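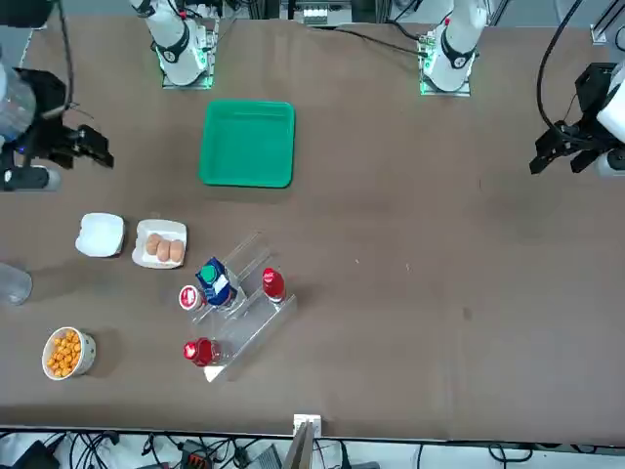
Peut-on garder les graines de panais d'une année sur l'autre ?

Bonjour à tous ! J'ai eu un vrai coup de cœur pour le panais cet hiver (rôti au four, en purée, même râpé cru avec de la pomme, tout me plaît) et je voudrais en semer au jardin. Il me reste un sachet entamé, semé en mai dernier avec un résultat très moyen : deux racines sur tout un rang ! Est-ce que les graines sont encore bonnes ? Et d'où vient ce légume au juste, est-ce un cousin de la carotte ? Je jardine à Noltberg, en terre plutôt lourde, à 700 m d'altitude.
Iwona Piątek, lundi 28 décembre

Wojciech Kurek
Ah, le panais, quel beau sujet ! Oui, il est de la même famille que la carotte, les Apiacées, avec le céleri, le persil et le fenouil. On le cultivait en Europe bien avant l'arrivée de la pomme de terre, qui l'a peu à peu poussé hors des assiettes. Les auteurs romains en parlent sans doute déjà, mais leurs mots pour carotte et panais se mélangent tellement qu'on ne sait pas toujours lequel ils mangeaient.
Pour les graines, achetez un sachet neuf. Elles perdent très vite leur pouvoir germinatif, souvent dès la deuxième année. Même fraîches, elles prennent trois ou quatre semaines pour lever, alors gardez le rang humide et semez quelques radis au milieu pour le repérer. En terre lourde, je fais des trous à la barre à mine, je les remplis de terreau tamisé et je sème trois graines dans chacun. Les racines descendent tout droit, c'est un plaisir à arracher ! Laissez-les en place jusqu'aux gelées, elles deviennent nettement plus sucrées.
Pensez aux gants et aux manches longues pour toucher le feuillage en plein soleil, la sève peut brûler la peau.

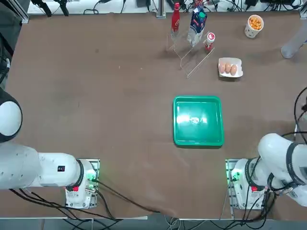

Une boîte avec trois œufs bruns, une brique de lait et un plateau vert.

mevar
moi j'ai semé des graines de 3 ans et j'ai eu quelques pieds quand même, donc ça se tente. mets-en beaucoup

Wieczorek
Avant de jeter le vieux sachet, faites un essai : une vingtaine de graines sur du papier absorbant humide, dans une boîte fermée, à température de la pièce. Regardez tous les deux jours pendant trois semaines. Si moins de la moitié germe, semez très serré ou rachetez. J'adore faire ça en janvier, on a déjà un peu l'impression d'être au potager !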